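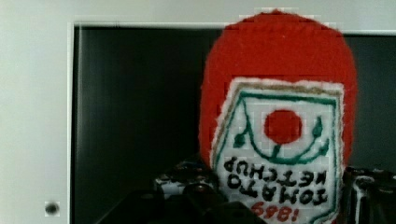 Štefánia Štěpánek wrote to ask whether a review of a novel can be saved in Stonetti before the book itself is on a shelf. It can, and the review waits under Unplaced until you attach it to an edition (step 7).

Guide > Reading Journal > Reviews > Writing and posting a review

4.3 Writing and posting a review

This section covers full reviews. For star ratings with no text, see 4.1. For short notes made while reading, see 4.2.

Before you start

You need a Stonetti account with a confirmed email address. If your account was moved over from Ulska, sign in once on the website before you use the app. Reviews brought over from Ulska keep their text and rating but lose italics.

Starting a draft

1. Open Journal and choose New review.

2. Pick the type of book: Novel, Story collection, Nonfiction, Poetry or Picture book. The type decides which boxes appear on the next page. A novel has boxes for setting, narrator and age group. A story collection has a box for each story, and you can leave any of them blank.

3. Type the title and author. Matching editions appear below the box as you type. Choose the one you read. If you listened to the book, choose the audio edition so that the reader's name shows up with your review.

Note: Two editions of the same novel may have different page counts and chapter numbers. If you mention a page number in your review, it is checked against the edition you chose here. A number past the last page gets a yellow mark. You can still post.

4. Write the review. The limit is 3000 words. The counter in the lower corner turns gray when you have 200 words left.

5. Fill in Summary. This is the part other readers see in lists and in search results. The limit is 500 characters with spaces. If you leave it empty, Stonetti uses the opening of your review and stops at the end of the last full sentence that fits.

6. Select Save draft. Drafts are not saved on their own when you are offline.

Caution: If the same draft is open on a phone and on a computer, the last one saved replaces the other. Close the draft on one of them first.

Attaching a review to an edition

7. If you skipped step 3, open Journal > Unplaced, select the review, and choose Attach. Search by title, author or ISBN. For advance copies, choose Not yet published and enter the title as printed on the cover. The review moves to the finished edition when the publisher's record arrives, and the advance copy stays listed in your journal.

Hiding plot details

8. Select the sentence or paragraph you want to hide and press Cover. Readers see a plain bar with the word Plot on it and can open it if they want to.

9. Check the Summary separately. Cover does not work in that box, and anything about the ending will be seen by everyone.

10. To hide a whole review until a reader has marked the book as finished, turn on Finished readers only under Options. This setting cannot be used together with Share to group.

Note: Mysteries and series books are often read out of order. If your review of a later book gives away something in an earlier one, add the earlier title under Also spoils. Readers who have that title on their To Read shelf will get a warning.

Quoting from the book

11. Place the cursor where the quotation goes and choose Insert > Passage. Type the passage and its page number.

12. If you are working from an advance copy, tick Uncorrected. The words "from an uncorrected proof" are added under the passage. Compare it with the finished book when you can, then untick the box.

Caution: Long passages are held for checking and may delay the review. Poems and song lyrics are always held, whatever their length.

Posting

13. Choose Preview and read the review through. Line breaks pasted from another program often come out double.

14. Under Audience, choose Everyone, Friends or Only me.

15. Select Post. To change a posted review, open it and choose Edit. Earlier versions are kept for you but are not shown to readers. Comments stay in place after an edit.

If something goes wrong

Error 1219: the edition you chose has been merged with another. Repeat step 7 and pick the edition again. Your text is safe.

"Review already exists": you have a review for the same edition, possibly a rating moved from Ulska. Open it and use Add reread.

Last revised 15 June 2023

Comments (3)

Matěj Doležal
Step 12 should say what happens if the passage was dropped from the finished novel. I had one like that in December and ended up deleting the quotation.

Štefánia Štěpánek
Thanks, found mine under Unplaced. I was looking under Drafts.

Ghauri
Is there a way to cover part of a sentence on the phone? It keeps taking the whole paragraph.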